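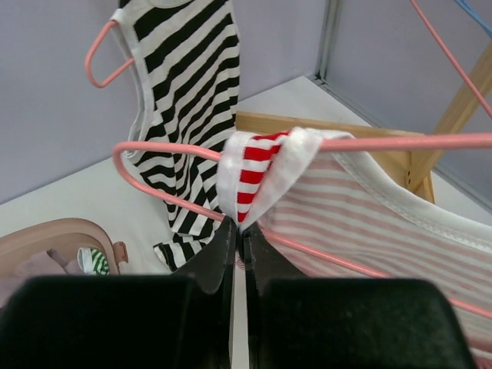 Rewi RW-2 Finger Set: Setup and Upkeep Notes

Reviewed by Jaxon Sandhu, 07/04/2020

We fitted the Rewi fingers to our garment handling cell in May of last year. The task is hanging and unhanging small striped sleeveless tops. Most of the work is at the shoulder: the tips close on the gathered cloth just under the hanger bar, and the tapered shape leaves enough room there.

Mounting takes two screws per finger. The holes have a little play, so close the tips on a feeler gauge before final tightening. Ours sat crooked the first time and pinched on one side only. The Brenex adapter plate is sold separately and the manual does not say so.

Set the closing force low and work up. Coated rod hangers are slippery, and a hard pull on the strap moves the hanger along with the garment. A wrist camera helps with the approach, but the fingers cover much of the lower edge of the view. Recheck the camera offset after every finger change.

Wear: 1814 cycles on the first pair of tips before thin cloth began to slip. Wipe the tips with a dry cloth at each shift change – lint builds up faster than expected. Replacement tips are $146 a pair from Cumimby, too much for a wear part.

Good geometry, poor paperwork. Four stars.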